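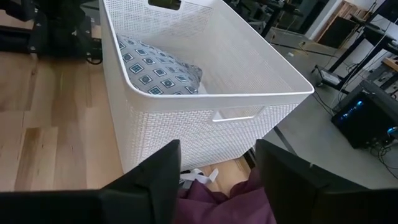
Prulmont replied:
Baoshan Wei says in the other thread that you should never put a second-hand wool jumper in the machine, not even on the wool cycle. I have put 771 things through mine and shrunk four. I keep a notebook, before anyone asks.

tang_and_sons replied:
Four is four too many if one of them is yours.

Prulmont replied:
Three were my husband's. He has adjusted.

Ollero replied:
Going back to what was asked, which was how to get rid of the charity shop smell. Cold water, a capful of wool wash, half an hour's soak, rinse, roll in a towel, dry flat. I've been doing this since my mother's day and have never owned anything with a wool cycle on it.

pimholm_lass replied:
The soak does nothing for the smell. I'm sorry, but it doesn't. You get a clean jumper that smells of the shop, with a hint of lavender over the top like a bus with an air freshener in it. White vinegar in the rinse, half a cup, then hang it outside. The vinegar smell goes off by teatime.

Ollero replied:
Hang it? A wet jumper? On a line?

pimholm_lass replied:
Over an airer. Folded. I'm not an animal.

tang_and_sons replied:
Vinegar will perish the rubber in your machine if you make a habit of it. I repair them for a living and see it often enough to pay for my holidays, so do carry on.

Prulmont replied:
She's rinsing in the sink, Tang. Your holiday is safe from her.

Baoshan Wei replied:
I see I've been summoned. What I wrote was that you shouldn't put an UNKNOWN wool jumper in the machine. If the label has been cut out, you have no idea what it is, and half the ones in our local shop have had the label cut out. I once felted a very nice grey cardigan down to something that would have fitted a teapot. It now fits a teapot.

Prulmont replied:
I withdraw some of my remarks. Not the notebook.

marrow_fat replied:
Has anyone tried the freezer? Two nights in a bag. My sister swears by it for moths as well.

pimholm_lass replied:
Good for moths, yes. For smell you just end up with a cold smell, and it comes back when the jumper warms up, usually on a train.

Ollero replied:
Agree with the lass for once. I'd leave it in longer than two nights for moths, mind. A fortnight to be on the safe side.

marrow_fat replied:
A fortnight! Where would the peas go?

tang_and_sons replied:
Whatever you do, turn the spin down. 500 is plenty for wool. People leave it on 1400 and then write to me about it.

Baoshan Wei replied:
Mine only goes down to 600.

tang_and_sons replied:
Then turn it off altogether and use a towel like Ollero. I can't believe I typed that.

Ollero replied:
I've taken a copy.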